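Gertraud Leitner
@gleitner_robots

OK, long thread on the Fluneck home kit, the two-hand gripper set they rent out with the "managed collection" plan on top. I've had people in my replies asking if it's worth it since the price sheet went around. I am not sold. Details below.

Background for anyone new: I run a small manipulation group, we train on laundry and kitchen stuff, and we do not have the money to teleoperate a real bimanual arm all day. So hand-held grippers are the obvious thing to look at. I want this category to work. Keep that in mind when I start complaining.

What you get on the base plan: a left unit, a right unit, cameras, chargers, a phone app, and a login to their dashboard. $326 a month per pair. Shipping is extra and so is insurance, and you only learn about the insurance on the last page of checkout.

What you get on the managed plan: they find the people, the people collect in their own homes, you get episodes in a bucket. Priced per accepted episode. Who does the accepting? They do. I asked if we could do it. "Not at this tier."

We took the trial of the managed plan, household laundry, one month. They delivered 3813 episodes. Big number, looks great on a slide. I've spent most of September finding out what's in it.

First thing, and I'll say it early so I don't get called a hater: the hardware is fine. Trigger is smooth, the fingers grip cotton well, and the weight is OK for the first half hour. Hậu Phan in my group did a long session with socks and had no complaints about the grip at all.

Second half hour is another matter. Hậu's wrists were done before the sock pile was. The sales page says "all-day comfort." Whose day?

Next, the claim that made me write all this. From the product page: "Natural human motion, captured in real homes." I'll give them real homes. I have a problem with natural.

Pick up a T-shirt by the shoulders. Go on, do it now with your hands. You used your palms, you probably shook it, you maybe held part of it against your chest with your forearm. With two-finger grippers in your fists you can do none of that. You pinch. Everything becomes pinching.

Which might be exactly what you want if your robot has two-finger grippers! Ours does. But then say so on the page. "Gripper-shaped motion by patient people" would be a more accurate product claim and I would still rent it.

Laundry on a bed, left and right unit both working:

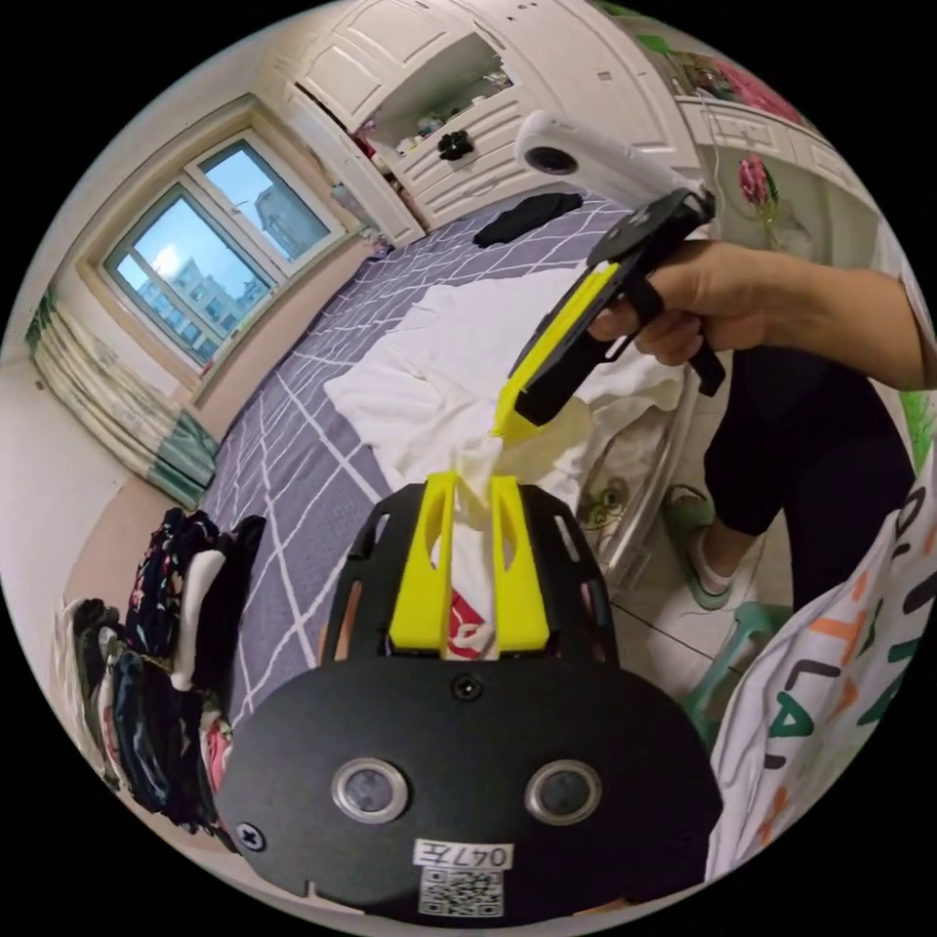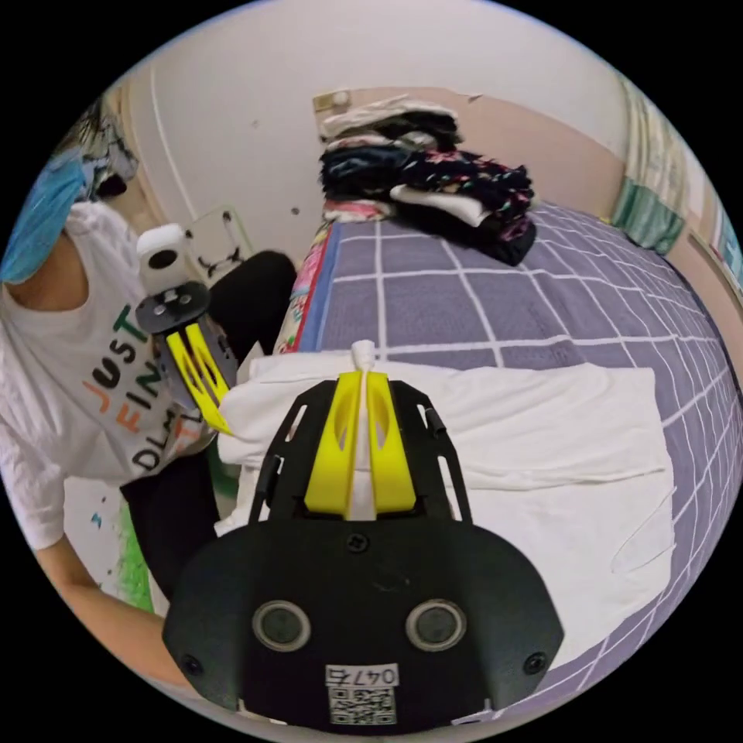 Beds are most of our trial set. I had asked for tables. The order form has a dropdown for surface and I picked "table, hard," and a large share of what came back was done on mattresses.

I wrote to support. Lụa Kiều on their side replied the same afternoon, which I appreciated, and explained that surface is treated as a preference. So I asked which of the fields on the form are requirements. Still waiting on that one.

To be fair to beds: they're where a lot of people fold. A soft surface is a legitimate thing to train on. Fingertips can push down into it and get under a hem, and you see that trick over and over in the data. On our steel bench the same move stalls the arm. We found that out on a Wednesday and lost the rest of the day to it.

Patterned sheets. I expected these to be a headache for the tracking and they weren't. If anything the busy bedding helps, lots of corners for the pose estimate to hold on to. The bad tracking came from plain walls and big plain blankets. Point to Fluneck, or at least no point against.

White on white is where our segmentation gets sad. Not their fault! Just budget for it if you're planning to use masks. Ask for a mix of colors in the order and then check whether you got one.

Now the wide lens. You get a lot of room for your money. Wardrobes, windows, whatever is on the shelves, housemates walking by. It's great for context and it's a privacy question, and the Fluneck page gives that question four lines of text.

I asked for three things in writing: what the collectors sign, whether other people in the home sign anything, and how somebody gets an episode deleted later. I got the first one. It's decent. The other two are "on the roadmap," and I don't know what a roadmap is supposed to do for a person who wants a clip of their bedroom gone.

Their face blur is on by default and it did catch the faces in everything I reviewed. It does nothing for mail on a desk, or for a view out of a window. Thirumalai Gowda, who handles our data agreements, read the contract and came back with more red ink than I've seen since our last lease.

Pay. I asked what the collectors make per hour. The answer was that they're paid per accepted episode. Fine, so what does that come out to per hour? "Varies by market." I'd like that on the record for anyone writing a methods section. Reviewers are going to start asking, and they should.

Paying per episode also shapes the data. You get fast, you get repetitive, and you get garments chosen for being easy. I went through one collector's uploads in order and it's the same few shirts, unfolded and folded again. I'd do exactly the same in their place. It just means 3813 is not 3813 different things.

Quality. I pulled 4 batches and watched every episode in them, start to finish, with bad coffee. Of those, 33 should never have been accepted. Most were left/right mixed up in the metadata. A few ended before the garment was let go. One is a ceiling.

The left/right mixups annoy me most. The units are marked. The marking is readable in the video from the other unit half the time. A script could catch it. Norbert Hajdu wrote ours over lunch, and it runs faster than the download does.

I sent them the list of bad ones. They credited us without arguing. OK, good. But if I hadn't sat there and watched, I'd have paid for them, and the dashboard would still be showing me a green badge that says "verified." Verified by whom, against what? I asked. "Multi-stage process."

Timing sync between left and right. Spec sheet gives a number, I'm not going to quote it, because we couldn't reproduce it and I'm not certain our test was right either. We tapped the two units together at the start and the end of a recording and compared. It drifts. For slow folding who cares. For anything like a toss or a shake-out I'd worry.

If someone has a better test than banging them together, please send it to me. I mean it.

Comparison people keep asking for: Renberg. They sell the grippers outright, no managed plan, and you do your own recruiting. More work up front. You keep control of the surface, the garments, the consent forms and the hourly rate. Their app is ugly and the export just works.

Fluneck's app is lovely and the export gave us timestamps in two different formats inside one zip. Documented nowhere. Hậu found it by plotting a sleeve fold that seemed to last a week.

And no, I haven't tried Stustatent, please stop asking. They want a signed agreement before you can see a sample. I don't sign things to look at somebody folding a towel.

Did the data help our policy? That's the question, right? A little. Fine-tuning on the cleaned set got us better first grasps on shirts. Corners especially. It did nothing I can measure for the second fold, and on the bench it was worse until we dropped the push-into-the-mattress episodes.

One robot, one lab, one garment type we care about. Don't quote me as a benchmark.

Where I'd say yes: you have a two-finger bimanual setup, you need variety of homes fast, you've got someone who'll watch the video, and your legal person is in a good mood.

Where I'd say no: you need a specific surface, you need tight sync, or you're going to trust the badge. Also no if your ethics board wants deletion terms in writing. Mine does.

We're not renewing the managed plan. We're keeping one pair on the base rental through the fall and collecting ourselves, on tables, with shirts I pick. I'll be doing part of it. Pray for my wrists.

Replies so far, answering here so I don't type it six times: no, they didn't give us a discount. Yes, they know I'm posting this, I sent Lụa the draft and she corrected one thing (the insurance is optional in some regions, mine isn't one of them).

Someone asked if I'd share the left/right checking script. Norbert says yes once he takes out the swearing. Will post the link under this when it's up.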